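Plondwood Building Users' Group
Minutes of the meeting held on 2023-07-30

Present: Dewanti Sumampouw (Chair), Kohei Hirano, Arif Pathirana, Aiman Pillai
Apologies: Sekar Kwok

1. Minutes of the previous meeting
Agreed as a correct record and signed by the Chair.

2. Tables and wall panels
Mr Hirano reported on the white tables bought from Drurkach at a cost of 1,990. The rounded corners were considered suitable for a shared room. Members asked whether the tables should stand against the grey panelled wall or be brought forward.

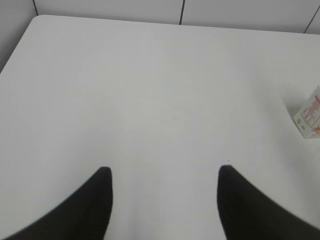 It was agreed that they should remain by the wall until the end of August. Mr Pathirana asked that nothing be fixed to the panels in the meantime.
Action: KH

3. Clearing of tables after use
The Chair reminded members that drinks cartons and their caps are to be removed by whoever booked the room. Ms Pillai noted that marks on the white surfaces had been raised at the last meeting and that the present cleaning cloths were unsuitable. 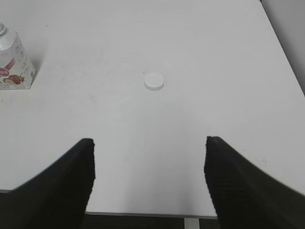 Item 3: carton and white bottle cap on a table, with light smudges to the surface.

Resolved: that a quotation from Dridon for surface cleaner, in the sum of 42, be accepted.
Action: AP to place the order

4. Any other business
The balance of the furnishing budget was reported as 1,402. Ms Kwok's paper on storage was deferred to the next meeting, to be held in August.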